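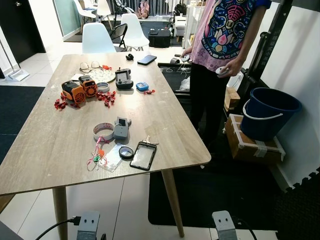 Murkitz Capture Kit, reviewed for the shop page by Grímur Lund
Mar 11, 2024

The Murkitz kit is sold as a way to gather examples for a learning system without hiring a lab. You get a two-finger gripper set, the mounts, the recording software and a year of the Rorken upload service. We stock it, and it does what the manual says. I have doubts about what the brochure says.

The brochure claims 500 examples will teach a tabletop pick. Maybe, if every table is bare and every object is a block. Our own tables look more like a junk drawer: keys on a lanyard, a pair of glasses, wrapped candy, rolls of tape, a clear phone case. Clear plastic is where I would put my worry, and the brochure has no word on it. Keys are next.

We logged 1,139 picks before writing this page. Rorken's automatic check passed nearly all of them, and that bothers me more than a low score would. I went back through a batch by hand and found picks marked good where the fingers had closed on the edge of a bag and let go again. Budget time for a person to look.

What I do like: the fingers swap out with two screws, the cable is long enough to reach the floor, and files save in a plain format you can open without Rorken. If the upload service folds, you still have your data.

What I don't: the license covers 2,000 examples, then you pay again. Anyone doing serious work will hit that limit early. The clock between camera and gripper also drifts on long sessions, so stop and restart every 12 minutes. Murkitz promised a fix in October. I haven't seen it.

Buy it if you already know what you want to record and who will check it. If you expect the kit to answer those questions, wait.

Ships from our Gomdale warehouse. Returns accepted if the license key is unused.

Related items
Murkitz spare finger set
Rorken upload service, one-year renewal
Maillard table clamp
Maillard cable sleeve, black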